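4.2 Handling of dark garments before folding

Of the 37 loads sorted at the Galotcombe flat, 13 were mostly dark clothing and these gave us the most bother. Lights and towels went quickly. Darks did not. Participants slowed down, turned things over, held them nearer the window, put them back. Iglesias coded every pause longer than a breath as a "check" (see 3.4 for the coding sheet) and dark items drew more checks than anything else in the basket, socks included.

Why? Partly seams. On a pale shirt the side seam and hem show up as a shadow line and people find them by eye. On dark green, navy or black cloth there is hardly any line to find, so they feel for it, or lift the piece by one low corner and let the weight sort it out. Vrettos called this the "lift and look" in his notes and the name stuck. We use it from here on.

Figure 3. Dark green garment held by its lower end, the cloth gathered into a fold at the grip and falling in loose folds. 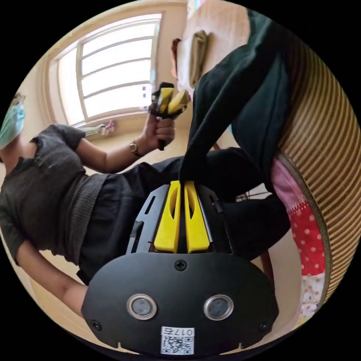
Lift and look is not the same as shaking out. Shaking is fast, both ends moving, and comes mostly with sheets. Lift and look is slow and often one-sided -- the other hand waits, or goes off for the next item too early. Where it went off too early the fold had to be redone in nine cases, all of them tops. Trousers seem to forgive it. The waistband is stiff enough to say which way up the thing is.

Clothing worn by the person sorting mattered more then we expected. Dark cloth held against dark trousers loses its outline; several participants in the October round complained of this without being asked. One (P7, sorting for a household of four) took to holding everything out to the side. Antoniadis suggests a pale towel over the lap or table edge. Cheap, and we did try it with the last few loads, but too few to report on here.

Soft, matt fabrics were worst. They bunch where they are held and the bunch hides the hem. Shiny linings at least catch the light. Hegazy's earlier work on the Brilteo household diaries has people sorting darks "last, and in the morning if possible", which fits, though the diaries never ask about seams as such and we shouldnt lean on it too hard.

Two points carried forward to section 5. First, time per item should be given separately for light and dark loads -- a single mean hides the difference. Second, checks are not mistakes. Stamatopoulos argued for this from the pilot onwards and the recoding bears her out: items checked once before folding were refolded less often than items not checked at all. Items checked three times or more are a seperate matter, mostly inside-out sleeves, and are dealt with in 4.3.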